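Ask anyone at Skolteck what makes a kitchen robot trustworthy and you'll get a long answer, usually over tea, and usually about rules. Their house guide runs to 119 of them -- bless them -- and my favorite is number five: open the fingers fully before going near glass.

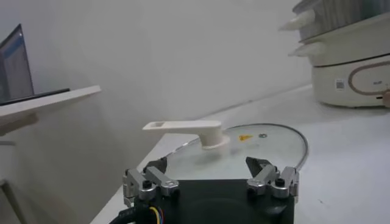 By Sobia Kakakhel
Home technology writer

A glass pot lid, with its long handle and thin metal rim, is just the sort of thing that rule was written for. I-seul Kwak, who edits the guide, likes a slow approach and a pause of 20 seconds if anyone reaches across the table.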